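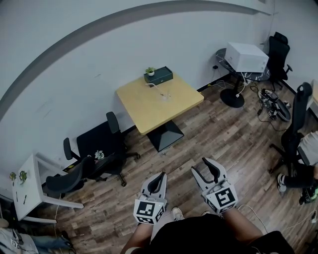

Two grippers, one glass with a straw in it, Saturday morning.

So can a machine clear a table yet. Short answer – sort of. Longer answer below, typed fast, I have a train.

I've been keeping a list since November of chores I'd pay a robot to do. Clearing up drinks is near the top. Not glamorous. Every house has the glass left out with a straw in it, and a straw is horrible for a machine. Thin, light, sticks out at an angle, and the glass is clear so half the depth sensors look straight through it.

What's out there right now: Stara has an arm that does mugs. Only mugs. Watched it at the Starnwood open day and it was good, better than I expected, slow though. Preda does shelves and boxes for small shops and I think that's the real money, boxes don't spill. Ukwood keeps saying laundry. I'll beleive it when I see a fitted sheet.

The hand-held gripper thing is the part I like. You do the chore yourself with the same fingers the robot will have, over and over, and the model learns off that. 300 goes at one chore is a start, the people I talked to wanted 1432 before they'd trust it near a glass. That's a lot of glasses. My wrists hurt just thinking of it.

And it shows you quick what's hard. Two fingers, no feeling in the tips. Try picking up a straw with salad tongs and you get the idea. Plants in pots, fine. Boxes, easy. Cables on the floor – forget it, I wouldn't send anything with wheels near a pile of cables.

Shop floor first then, kitchens later. My guess is over 2 years for a table you'd let it clear with guests in the house. Dishwasher loading after that, and dont get me started on pans.

More next week, I still need to write up the Preda shelf demo.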